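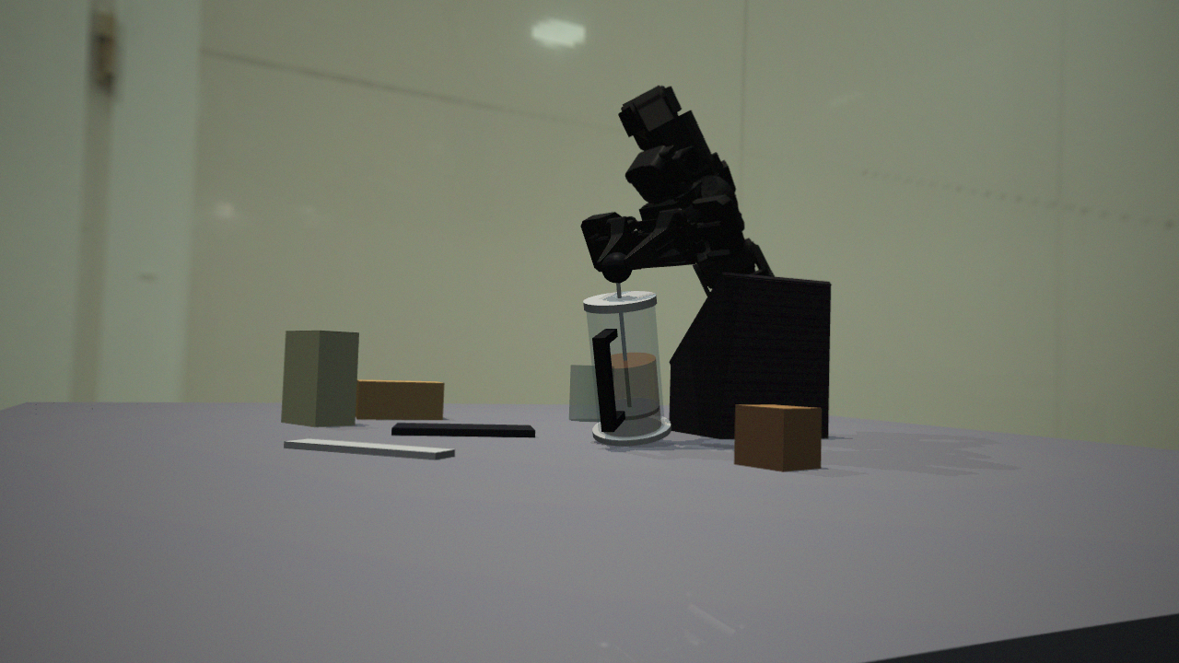 朝の一杯と学生寮の暮らし コーヒーの淹れ方から見た共同キッチン

生活文化演習 個人レポート

1 はじめに

わたしがこのテーマを選んだのは、入寮したばかりの二月の朝に、共同キッチンで先輩から一杯のコーヒーをごちそうになったのがきっかけです。まだ荷ほどきも済んでおらず、マグカップすら段ボールの底に埋まっていたのですが、先輩は棚から客用のカップを出して、「まあ座って四分待ちなさい」と言ってくださいました。その四分のあいだに、洗濯機の順番のこと、近所のパン屋のこと、苦手な先生のことまで教わったのを、いまでもよく覚えています。あの待ち時間は何だったのだろう、という素朴な疑問が、このレポートの出発点になりました。

2 調べた方法

対象はわたしの住むワルディク寮の共同キッチンです。寮生8人に、ふだんの淹れ方と、淹れているあいだに何をしているかを聞きました。聞き取りはたいてい夕食の片づけのあとで、話が脱線して消灯近くまで続いたこともあります(脱線した部分のほうがおもしろかったりするので、困ったものです)。あわせて、キッチンの共用ノートを二年分読ませてもらいました。豆の共同購入の記録が残っていて、一回の集金が3000円だったこと、ある月だけ3888円になり、余白に「高い!」と赤字で書いてあったことなどがわかります。

3 聞き取りから

淹れ方は思ったよりばらばらでした。ペーパードリップの人がいちばん多く、次がフレンチプレス、あとはインスタントです。ドリップ派の人たちは、淹れているあいだはあまり話しかけないでほしいと言います。湯を細く注ぐのに集中したいからだそうで、たしかに横で見ていると、こちらまで息を止めてしまいます。

フレンチプレスを使う人は、粉に湯を注いでしまえば、プランジャーを押し下げるまで手が空きます。留学生のズラトコ・デリッチさんは、この時間に必ず窓を開けて天気を確かめるそうです。実家では祖母が銅の小鍋で煮出すコーヒーを作っていて、泡が上がってくるまで鍋のそばを離れてはいけなかった、手が空くなんてぜいたくだ、と笑っていました。押すときはゆっくり、というのはデリッチさんからもほかの人からも聞いたこつで、急ぐと粉が舞ってカップに入りやすくなるとのことです。

インスタント派の二人は、口をそろえて「試験前はこれしかない」と言いました。けれども、そのうちの一人は、誰かがキッチンで淹れていると、自分の分はもうできているのに、なんとなく残ってしまうとも話してくれました。

4 考えたこと

聞き取りの前は、味の好みの違いをまとめるつもりでいました。ところが皆さんの話に出てくるのは、味よりも、そのとき誰がいたか、何を話したかということばかりでした。共用ノートにも「今朝は四人」「雪なので二杯目」といった書き込みがあり、会計の記録というより日記に近いものです。道具によって手の空き方が違い、それがそのまま会話の生まれ方の違いになっているのではないか、というのが、いまのところのわたしの考えです。

もっとも、コーヒーを飲まない寮生には今回ほとんど話を聞けませんでした。お茶を淹れる人の朝はまた別のはずで、ここは指導の先生にも指摘されたとおり、大きな穴だと思っています。冬休みに帰省しない人が何人かいるので、次はその人たちにお願いしてみるつもりです。

5 おわりに

夜遅くまで話につきあってくださった寮生の皆さん、ノートを快く貸してくださった寮長さんに、心からお礼を申し上げます。お借りしたノートは、キッチンの引き出しに戻してあります。

2025年11月30日 提出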